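Marciniak publishes working rules for robot cells that handle cloth and film

Dastport, 2/15/18. Marciniak has today published a set of working rules for small robot cells that handle soft goods such as towels, folded cloth and plastic film. The rules, known as the Dido code, are free to download and may be used by any workshop or training centre.

Most of the guidance that small workshops have to hand was written with rigid parts in mind. A metal block stays the same shape when it is picked up. A towel does not, and a sheet of clear film can follow it off the work surface. The Dido code covers how such items should be laid out, gripped, released and recorded.

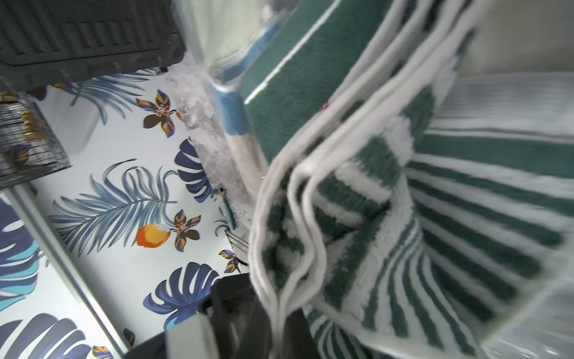
The code was drafted over the winter from a review of 3,224 handling records kept at Dastport. Of these, 2,081 involved cloth and the rest involved film, bags or mixed items. Reviewers noted each case where an operator had stopped the arms by hand, and the reason given. The most common entry was material caught on something other than the item being picked.

Under the code, an operator must write down what is in the cell before the arms are powered. Items on walls and in baskets count as well as items on the floor. Loose film has to be listed separately from cloth. Where two arms share a floor, the written plan must say which arm has right of way over the middle, and what the other does while it waits.

Cables get a section of their own. Any cable within reach of a gripper is to be checked at the start of each shift, and again after any stop in which fabric was held. 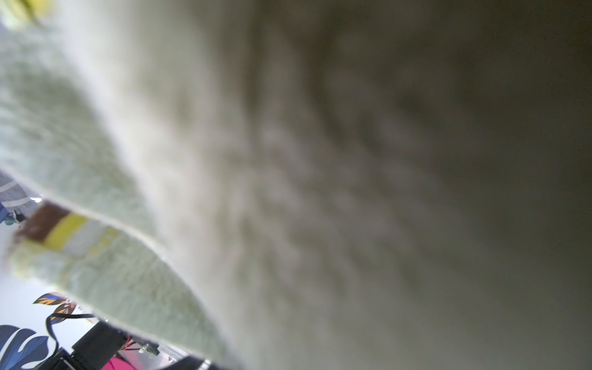
Bindu Sundaram told a briefing in Dastport that the cable section was the one she would ask every workshop to adopt first, even if it took up nothing else. Checks of this kind were often done from memory, she said, and a written line with initials beside it made it easier to see when one had been missed.

The code also sets a limit on unattended running. No cell handling cloth or film may run for more than 30 minutes without a person looking at it directly. A view through a wrist camera does not count as a direct look, as cloth held close to the lens can hide everything behind it.

Film is treated more strictly. Reflections on clear plastic can be mistaken for edges, so the code asks for a second view from a fixed camera before a grip on film is confirmed.

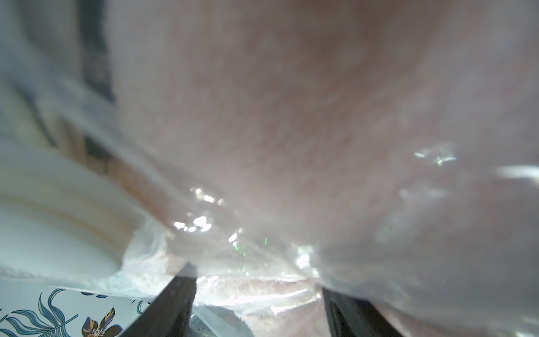
Issued by: Press Desk, Marciniak
Role: Communications Officer

Zusama, which tried a draft of the code in its training rooms from October, will teach the final version on its operator course. Over 600 people have asked for a printed copy. The printed edition will have the checklists at the back on tear-out sheets.

Following the code is voluntary. It does not replace the risk assessment that an employer has to carry out, and it does not cover cells in which people and arms work in the same space at the same time. A workshop that adopts it is asked to keep its records for a year and to send in a short note on any rule that proved hard to follow.
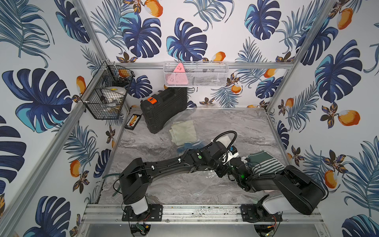 Sundaram added that she expected the section on shared floors to change most in the next edition, and that workshops with two arms should send in their plans even where nothing had gone wrong.

Copies can be requested from the Marciniak press desk in Dastport.

Comments

towpath_6
Does the 30 minutes start again after a stop, or carry on from where it was? Page 4 could be read either way.

G. Hallam
We run one arm only. Can we leave out the right of way part or do we have to write "none"?

millside
Good to see film kept apart from cloth. Would like the checklists as a separate file please.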